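Ticket: Drawer sticking on small wooden box
Product: Flosby desk box, dark red-brown, one handle
Opened by: Ciarán Ó Ceallaigh
Status: open
2018-10-25

Hello again Tsehay, me with the Flosby box. I had a proper go at it this morning and wanted to write it all down before I forget what I did.

The trouble is the same as in August. The drawer comes out a little way, sticks, and then lets go all at once, so whatever's in it slides to the back. It's worse when you pull from one end of the handle – dead centre is a bit better. Pushing it shut is fine (it's only ever the pulling!).

Tried so far:

Took everything out. No change.

Rubbed candle wax along both runners, as you suggested. Lovely for the first 12 pulls, then back to its old ways.

Tightened the two handle screws from inside. One was loose by half a turn, so I had high hopes, but it made no odds to the sticking. The handle does feel firmer.

Went over the runners with 300 grit paper, very lightly, then wiped them down and waxed them again. Better than before. I got to 32 pulls and counted 16 sticky ones, which I'd call progress, though not the kind you'd boast about.

Turned the whole box round on the table in case the top was out of level. Same result, so I've stopped blaming the table.

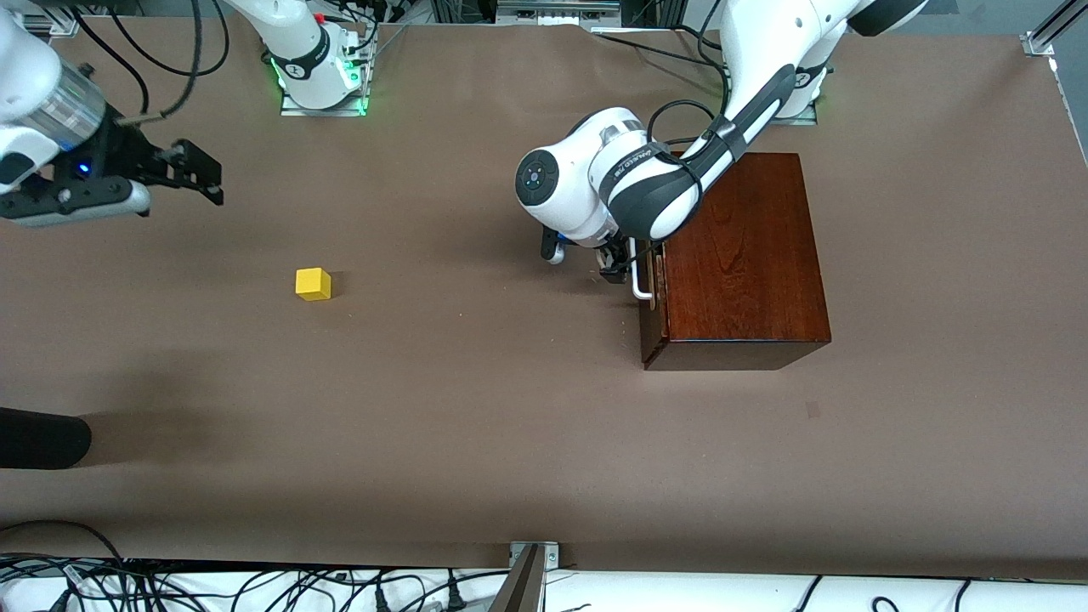
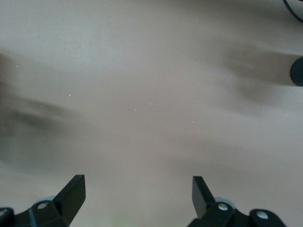

What I haven't done is take the drawer right out and measure it at the back. Cullinane, who sold it to me, reckon the wood can swell by a hair in a damp room, and mine was in the back hall all summer next to the wet coats. I've moved it into the warm now and I'll leave it alone for a week – no more sanding, I promise.

Two questions while I wait. Do you sell the runners on their own, or would I have to get the whole Lenier drawer kit? And is the finish all right with ordinary furniture polish? I don't want to dull the top, it's the nicest bit of it.

Thanks for being so patient with me,
Ciarán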